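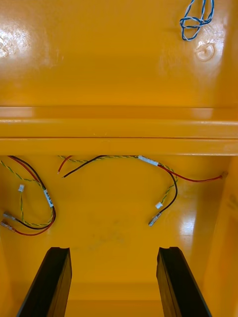 Glossy yellow, with a loop of blue-and-white wire at the top.

April 22, 2012

So I bought the sketchbook course. Everyone on the Ziveck drawing board swore by it, and after the winter I had in Bavbridge I was ready to be sworn at. The pitch is that you fill 1000 pages and come out the other side with a style. I'm on page 624 and I still draw hands like mittens.

My doubts started with the daily prompts. "Draw your breakfast as a feeling." Who is that for? I have a half-inked comic called Cosgrove sitting in a drawer since September, and I can't see how sad toast gets it finished. 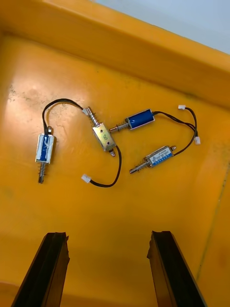
Four small solenoids in the tray, leads and all.

Then there's the Flular pen they want you to use. I tried it for a week and went back to my old brush. Same wobbly line, less money.

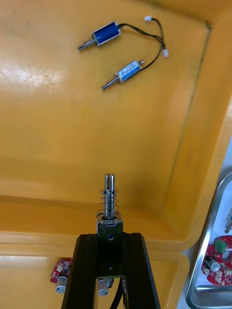

Maybe the last stretch is where it all clicks, as the board keeps telling me. I'll believe it when I see one of them post a finished page. For now I'm skipping the prompts and inking page 4 of the comic.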